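Setting up your Dindano bread proofer, part 2: the first warm-up

Okay, by now you've got the box open and the feet screwed on. Grab a cuppa, because this bit mostly involves waiting!

1. Put the proofer on a level bench, well back from the sink. Mine lives beside the toaster and we all cope.

2. Slide the water tray in, lip facing you, and fill it to the line with tap water (I've used filtered, couldn't tell the difference).

3. Turn the dial to 32 and press the moon button. The light blinks while it's heating and goes solid when it's ready.

4. Leave it running empty for 7 hours. There'll be a bit of a plasticky smell, so open a window.

Caution: unplug it before you lift the tray out. Please don't yank it by the cord, I've done it and the plug was never the same colour again.

Note: my 700 g loaf fits with the rack on its lowest rung. Anitha Alva makes big flat focaccias in hers and takes the rack out altogether.

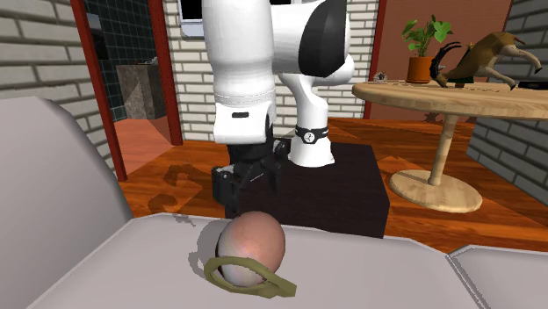
Wornley, January 8, 2023

I've redone step 4 after Saadet Karaca wrote in to say the old wording had her filling the tray twice. Fill it once, then leave the lid alone. Part 3 covers sourdough and cleaning off the limescale.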